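Section 3. Setting Up the Table for Your First Two-Handed Session

By now you have the Plollow on its stand, both hands fitted, and the cables clicked home at the wrists. Well done, that really was the fiddly part! This section gets you from a robot that is standing there politely to one that is handling things on a table, and we suggest you set aside a good hour the first time so you don't feel rushed.

Before you begin

You will need a sturdy table with a plain top, one shallow plate (plastic is best while you are learning), and one soft item such as a cloth or a small pouch. Please leave the glasses and mugs in the cupboard for now. The Valden hands are gentle once they are tuned, but they haven't been tuned to your table yet.

CAUTION: Keep your own hands off the tabletop whenever the status light is green. If you need to move something, press Pause on the handset, wait for the two beeps, and then reach in.

Setting up

1. Roll the stand up to the long side of the table and lock all the casters. Give it a friendly push to make sure it stays put.

2. Clear away anything that isn't part of the session, including that coffee you set down a minute ago.

3. Put the plate where the left hand can get to it easily, and the soft item farther back on the right.

4. On the handset, choose Workspace, then Two Hands, then Learn Height. Each hand will come down slowly over the table. Let it take its time, even if it seems to be dawdling; a full pass takes about 60 seconds.

5. When the handset says Ready, choose Open Left, Hold Right. The left hand should stay open with the palm down, and the right hand should close over the soft item.

6. Look over both hands from the side as well as from above before you go any further.
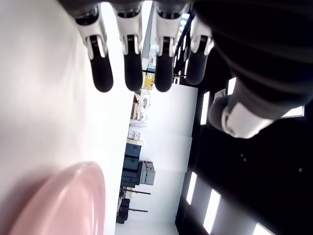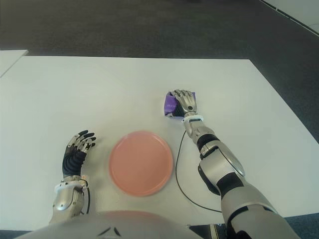
A reader of the last edition, Hamel, wrote in to say that step 5 went perfectly with a dish towel but that the right hand kept letting go of a thin silk scarf, and wondered whether the grip should simply be turned up. Turning it up does help, a little, but we would try folding the scarf over once or twice first, so the fingers have something to close on. If it still slips, go to Settings, Grip, and raise the right hand by one level at a time. Please don't jump straight to the top level, tempting as it is.

NOTE: Cables may lie on the tabletop as long as they have plenty of slack and don't pass under either hand. If one pulls tight when the arm reaches forward, press Pause and feed a bit more through the Simberg clip on the stand.

7. Choose Release Right and let the fingers open all the way before you press Pause and pick up the item.

8. Save your table by holding the Star button for 3 seconds. The handset will offer you a name for it. You can change this to anything you like, and if you plan to use more than one table, we do recommend it.

If the handset shows code 372, one hand has found the table higher or lower than the other did. Check that the table isn't rocking, slip something under the short leg if it is, and start again from step 4.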